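¿Qué pasa cuando un robot aprieta demasiado?

¿Alguna vez has intentado poner un sello en una hoja y te ha salido un borrón? A todos nos ha pasado, y a los robots también. Hoy te contamos una avería de verdad, de las que no dan miedo pero enseñan mucho, y que ocurrió en el taller Livier, donde unos brazos robóticos aprenden a hacer tareas de caligrafía china.
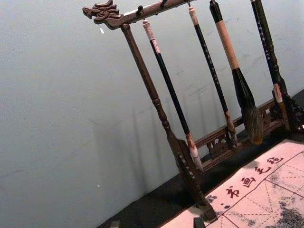

Un robot no tiene piel como tú. Cuando coges un pincel, tus dedos notan enseguida si es gordito o finito y aprietan lo justo, sin que tengas que pensarlo. Fíjate en los cuatro pinceles colgados del soporte del dragón: el tercero es mucho más grueso que los demás, y si lo agarraras con la misma fuerza que uno delgado, seguramente lo notarías raro en la mano. El robot, en cambio, necesita que un sensor le diga cuánta fuerza está haciendo. Un sensor es una piececita que mide algo (la luz, el calor, el peso...) y lo convierte en números.

Pues bien, una mañana de abril, el sensor del brazo derecho, al que en el taller llaman Buver, empezó a equivocarse. Buver tenía que coger un sello, mojarlo en la pasta de color y levantarlo con suavidad. Llevaba 127 intentos sin ningún problema, y en el siguiente, ¡zas!, bajó más de la cuenta, aplastó la pasta y siguió empujando como si no hubiera llegado todavía.
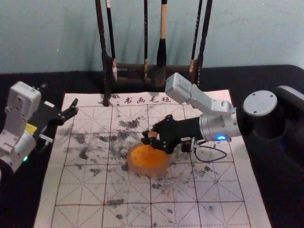

Por suerte, Jhonatan Flores, el técnico, estaba al lado del botón rojo de parada. Ese botón corta el movimiento al instante, y todos los talleres con robots deberían tener uno bien a mano. Después Jhonatan miró los números que había guardado el ordenador y encontró la pista: el sensor marcaba 31 cuando el brazo no tocaba nada de nada, y tenía que marcar cero. Es como una báscula de cocina que ya pesa antes de poner la harina. ¡Así no hay quien haga un bizcocho!

El arreglo se llama calibrar, una palabra un poco seria que quiere decir enseñarle otra vez al sensor dónde está el cero. También le pusieron un límite: si la fuerza sube demasiado, el brazo se para él solito, aunque no haya nadie mirando.
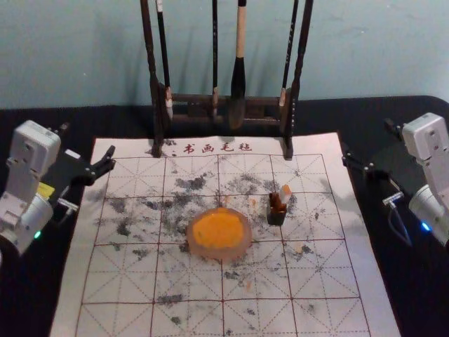 El sello y la pasta naranja, sobre el fieltro de caligrafía.

Y si algún día visitas un taller con robots, acuérdate de no meter las manos donde se mueven los brazos, aunque parezcan quietos, y pregunta siempre a la persona encargada dónde está el botón de parada.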